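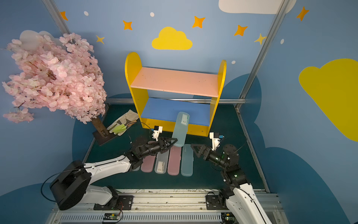 Subject: Re: [supplies-list] One order or school by school?

> We are a small district and this will be our first year paying for classroom
> supplies out of the general budget instead of sending lists home. The office
> wants one big order for all the schools. The teachers want each school to
> place its own. Has anyone done it both ways? Also, how do you handle brand
> requests, and what did parents say when the lists went away?
>
> We have to tell the business office by the end of the month.

We have done it both ways in Akham. Our first year was school by school and we have used a single order ever since. I would go with the single order, but there are parts of it that will cause you trouble if you aren't ready for them.

The year each school ordered for itself, the prices were all over the place. Two buildings bought the same composition books from the same supplier and paid different amounts, depending on the week they ordered. One school missed the cutoff and had to buy at retail in August. The teachers did get what they wanted, and if your schools are very different from each other that may matter more than the savings.

With the single order we cover 1,088 students, kindergarten through eighth grade. We ask for quotes in April and place the order in May. By June the good prices are gone and anything popular starts to go on backorder. Our supplier is Pendero. We also got a quote from Rao, which was lower on paper goods and higher on nearly everything else, and they wanted to ship to one address only. Pendero delivers to each building. That was worth the difference to us, as we have one truck and it belongs to the grounds crew.

Ask for cartons to be packed and labeled by grade. Put this in the request for quotes, in writing. The first time, everything for a building came on mixed pallets and the teachers spent the whole of their setup Saturday in the gym opening boxes. The supplier will charge a little for sorting. Pay it.

On brands, our rule is that a teacher can ask for a brand in two categories and has to say why. Almost everyone picks crayons and dry erase markers. Everything else is whatever meets the description. You need to write those descriptions carefully. "Folder, two pocket" got us very thin paper folders that tore before the first report cards. Now it says plastic, with the colors listed. For glue sticks, give the weight. For scissors, say blunt or pointed and ask for left-handed pairs, or you won't get any.

Pencil cases are the one item where we gave up on having a single answer. The lower grades keep theirs at school, so we buy plain ones with room for a name label. The middle school stopped ordering them – most students there had one they liked already, and the new ones stayed in the closet. If you take a survey before you order, ask about these and about backpacks. Don't ask about pencils, you will always need more pencils.

Order extra for students who move in during the year. We add 25 sets per building and have never had many left over. Keep them at the school, in the office if you can. When ours were kept at the district warehouse it took days to get one to a new student, and that defeats the purpose.

As for parents, the response was mostly good. We had 98 replies to the survey that first fall and the complaints were nearly all of one kind: children who had looked forward to picking out their own things. We now say in the August letter that families are welcome to send in their own supplies but don't have to. That settled it. A few people also asked where they could donate what they had already bought, so get your letter out before the store displays go up. Ours went out in July last year and that was early enough.

The Mandedar schools do a version of this where the district buys the basics and each teacher gets $100 to spend as they like. I don't know how they handle receipts. Someone from there used to be on this list and may still be reading. If our business office would agree to it I would try that next – it would take care of most of the brand requests.

I can send you our item descriptions as a spreadsheet. It is set up by grade and you would need to change the quantities. The list strips attachments, so write to me off-list.

Supply coordinator
Akham schools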